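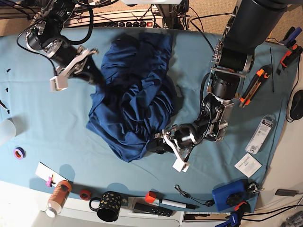
Titdale Scrap Quilts: where we are with the grant

October 12, 2026

Hi Ximena,

You asked for a page or so on how the Nieminen money is being spent, so here goes, and forgive me if I wander (you've met me, you know I will). The short version is that we've finished 62 quilt tops, 13 of them are quilted and bound, and we have $1,135 left to get us through to the end of December. I'm feeling good about it! A little behind on the quilting, a little ahead on the piecing, and up to my ears in fabric scraps.

The pattern we settled on is the one I sent you in the spring, the big off-center log cabin with the wide border. I went back and forth on it for ages because I really wanted to do flying geese, but Nicanor pieced one of each and the log cabin went together in half the time and forgave a lot more wobbly seams. We do have plenty of wobbly seams. It also eats up strips of any width, so the skinny leftovers I used to stuff in a pillowcase and feel guilty over are getting used.
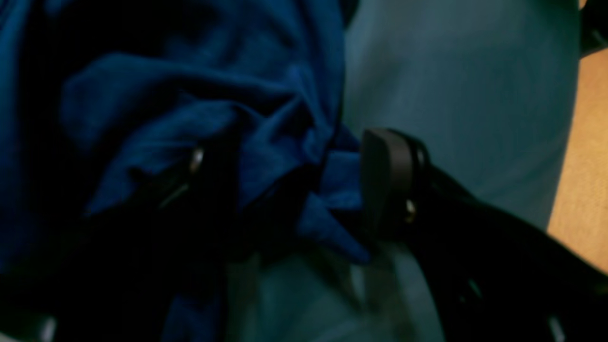
What we spent it on

Batting was the big one. We bought it by the roll from Brandow, cotton, low loft, and I'm so glad we didn't go with the puffy stuff we looked at first. It's heavier to haul around but it lies flat and doesn't shift while you're basting. Thread came next (we went with one medium gray for everything, which disappears into almost any print), then backing fabric, rotary blades, and a new foot for the old machine in the corner.

I did move a little money from one line to another and want to be upfront about it. The budget had us paying for pre-cut binding. Sérgio tried cutting our own on the bias and then on the straight grain, and straight grain is fine for square corners, so we cut it ourselves and put the difference into more backing. If that needs a form, send me the form.

The knits

This part wasn't in the plan at all. People kept dropping off T-shirts and sweatshirts along with the cottons, bags and bags of them, and I hated to turn them away. Gumaro had made a T-shirt quilt before and showed us how to iron a light fusible onto the back before cutting so the knit doesn't stretch out of shape. Press it, don't push it around! I ruined two blocks learning that.

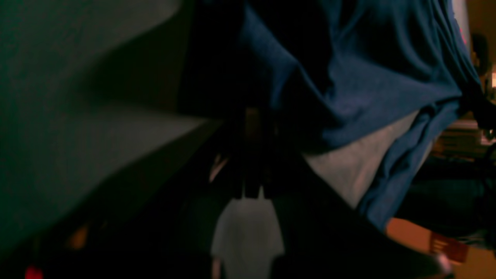

We've been cutting the big flat pieces from the fronts and backs first and saving the sleeves for borders and cornerstones. A knit block wants a longer stitch and a ballpoint needle, and it really wants a cotton strip on each side of it to keep it honest. The first knit top is up on the design wall and it's my favorite of anything we've made this year, don't tell the log cabins.

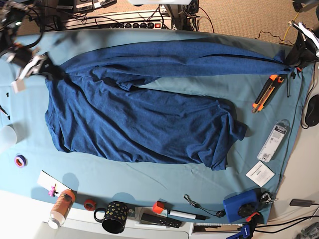 Dark blue garment on the light blue cloth.

What's left

The goal is still 94 finished quilts, and the holdup is quilting time on the long-arm. We share it with the Skidum group and they've been lovely about it, but they have their own pile. My plan is to tie the knit quilts by hand (they're too thick for fancy quilting anyway) and save our machine time for the cottons. Nicanor also thinks the smaller tops could be done on a regular machine with straight lines, and I'm trying one at home this week.

I could use your okay on two things, please: the binding money I mentioned, and whether we can count tied quilts toward the total. I'll send the receipts separately once I've flattened them all out.

Thank you, thank you, and come by and pick out a favorite!

Damián Barrera

We use cookies to remember your preferences. By continuing to browse you agree to our use of cookies. Accept | Manage settings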